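Sorting cell went live at our place, anyone else been through this?

Posted Saturday, November 2, 2024

kitting_kam
Kamala Thevar here, second shift at Brateck. In July they started teaching a pair of arms to do the small-parts sorting I've done for years. I figured I'd hate it. Instead I got moved over to help train them, so most of my day now is setting out foam blocks and bins, then doing it over again a different way.
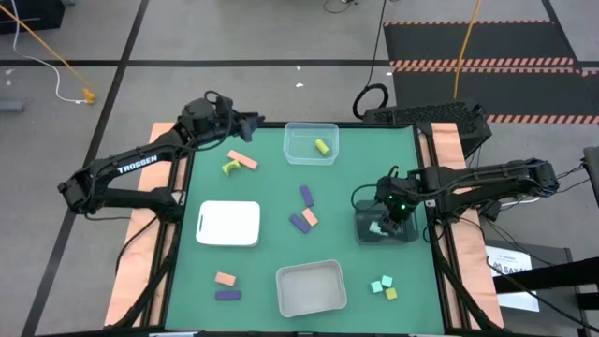 My wrists feel great, I'll say that! What I miss is the talking. There used to be a bench full of us and now there are 2.

dockside62
Did your pay change? At Overgaard they gave us new titles and the same check.

kitting_kam
Small bump. Not what I asked for, but I'll take it.

palletpete
Sorry, but you're training your replacement. My old crew at Caltgate heard the "new role" speech too, and half of them were gone by the next summer.

mo_in_receiving
@palletpete that's one shop. We got ours and I moved to inspection, way better than standing at a bin all night (my knees agree). Depends on who's running the place.

palletpete
Sure, and who's running it changes. Get the job description in writing, Kamala.

kitting_kam
Fair. I've got a meeting with my lead next week and I'm bringing that up first.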